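From: Leen Daher
To: gripper-users list
Date: 30/01/2018
Subject: Re: [gripper-users] two fingers or a full hand for fruit?

Kusum Khurana wrote:
> Has anyone on the list tried Skurnel with a proper
> multi-fingered hand on small food items? We're still on
> plain jaws here and I can't decide if the extra joints are
> worth the bother. Pointers welcome, even half-finished ones.

Hi Kusum, hi all,

Yes! I've been at it since December and I'm having a lovely time. Everything so far is in simulation, on the marble counter kitchen, with an arm on each side. The clear stand in the middle is my favourite bit, because the depth camera model hates it (more on that another day). 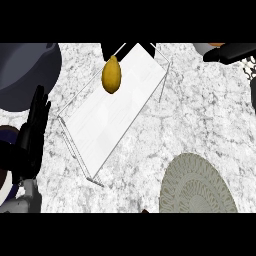
Lemon at the black fingers, close over the clear stand. The other hand is on the left.

I've done 967 runs now. Lemons are easy for nearly anything, so don't judge a hand on those. Long thin things lying at an angle are far more telling, and I got some 50 failed grasps out of them before I slowed the wrist down. The setting is close_rate in the Rilivus controller file: I went from 39 to 2, which felt silly, but try it.

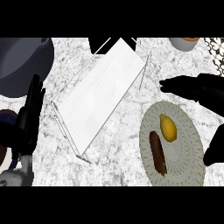

Both hands over the counter. Yellow fruit and the long brown item on the plate, under the right hand.

Plain jaws are still quicker to set up, and Natalina gets very good results with hers. But the hand copes so much better when the approach is a bit off, and it's great fun to watch!

I can send you my controller file if you like. Does your copy of Skurnel have the new contact model, or are you on the old one?

Leen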